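5. Saving, Loading and Transferring Progress

This section explains how Andance stores your progress and how to move a saved game to another device. Andance requires a Lulta account for transfers. Local play does not require an account.

5.1 Creating a manual save

1. Press the Menu button during free exploration. The Save command is unavailable during conversations and while a door puzzle is active.
2. Select Records, then Save.
3. Choose one of the 6 slots. Occupied slots show the chapter name and total play time.
4. Confirm. Wait for the lantern icon to stop turning before closing the game.

Note: The game also saves automatically on entering a new room. The automatic record occupies its own slot and cannot be renamed.

Caution: Overwriting a slot is permanent. Deleted or overwritten records cannot be restored by Jutell support.

5.2 Transferring a save

1. On the first device, open Records and select Upload. A single record requires 515 KB of free account storage.
2. On the second device, sign in with the same Lulta account.
3. Select Download and choose an empty slot.
4. Load the record and check that the chapter name is correct before deleting the original.

If error 1119 appears, the 2 devices are running different versions of the game. Update both and repeat the procedure from step 1.

5.3 Room objects after loading

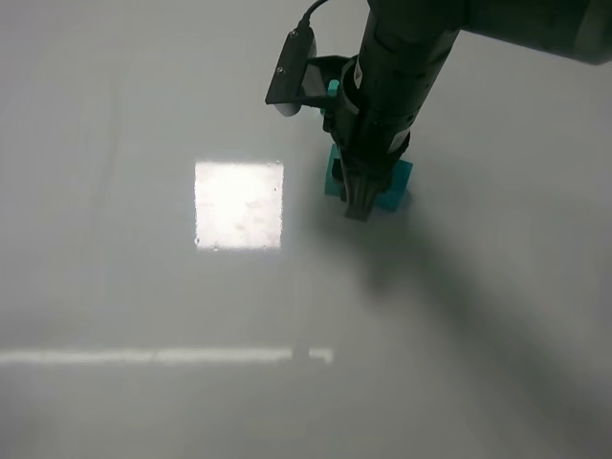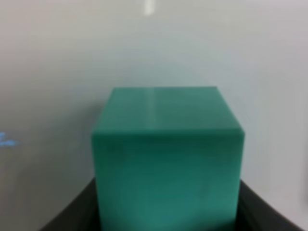
Objects that the player has moved in the Lui workshop chapter are stored with the record. Their positions are restored when the room loads, and any object held at the moment of saving is returned to its last resting place. A plain block with softly rounded edges, like the teal cube, is treated as a movable object and follows this rule. Doors, shelves and wall panels are fixed and are not written to the record.

To return every object in the room to its starting position, open Records, select Room Options, and choose Reset Objects. Puzzle progress is not affected.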